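sandhu-reach

README, last touched October 7, 2019. Rough notes, will clean up when the paper thing is done.

What it is: right-arm reach controller plus a small planner, for getting a gripper onto handles and knobs in the sim room. Cabinet and door tasks. Left arm is not planned at all, it gets a parked pose and stays there unless you override it in the config.

Part of the Visenmont tooling but runs without it. You do need the Badholm scene pack, put it in scenes/ next to the launcher. Dont rename the folder, path is hardcoded (sorry).

Running it

Start the sim first, wait for the room to load, then the controller. Other way round and it hangs on the first joint message. Pick a target by name in targets.txt. One target per run for now.

Planner samples 200 candidate wrist poses, throws out anything that hits the torso or the panel, keeps the best 4 and tries them in order. If all fail it stops and holds position. No replan yet.

Camera views are rendered with the body in them on purpose, the torso mask needs it. If you crop the bottom off, the mask fit goes wrong and the arm comes in too low.
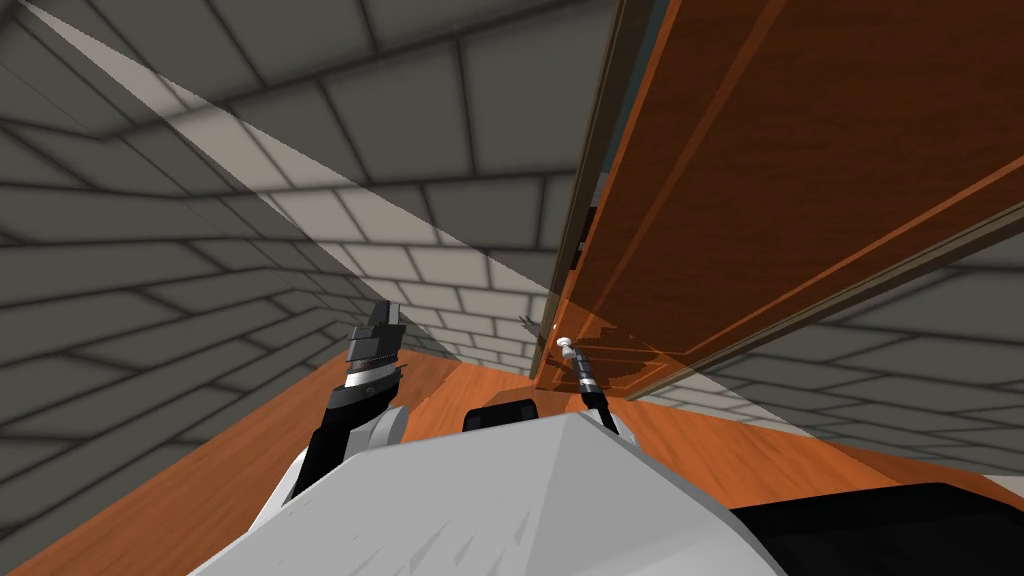
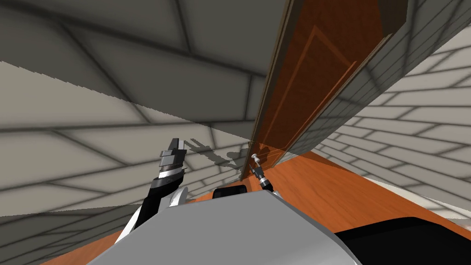
Sim renders, both with the right arm up at the target and the left held clear. First is the white knob, second the silver handle.

12 shares · 3 comments

Settings that matter

approach_gap: how far off the target the tip waits before closing in. Default is fine for knobs, bump it up for handles.

left_park: joint values for the left arm. Old value put the elbow in view of the depth crop, fixed in June.

view_roll: leave it on auto. Some views come out heavily tilted and the detector was trained that way, leveling them first made it worse.

shadow_filter: drops dark blobs on the brick walls before detection. Arm shadows were getting picked up as handles. Turn off if your walls are plain.

Results so far

Knob target, 97 reaches out of 100 end inside tolerance. Handle target, 70 out of 100. Sim only, none of this has been on hardware. Tolerance is on tip position, it says nothing about whether the grasp would hold. Dont quote the handle number, the collision mesh is still the old one.

Known problems

- reflections on the cabinet front upset the depth estimate low down near the edge
- wrist flips on the last candidate sometimes, cause unknown
- logger writes the target name twice
- Drurkeck export is broken, use the plain csv
- seed is not saved with the run, so write it down seperately

Todo: replan on failure, new door mesh, pull pose after contact, proper tests for the mask code.

Bugs go in the tracker under Sandhu, not in the comments pls. Attach the log and the target name.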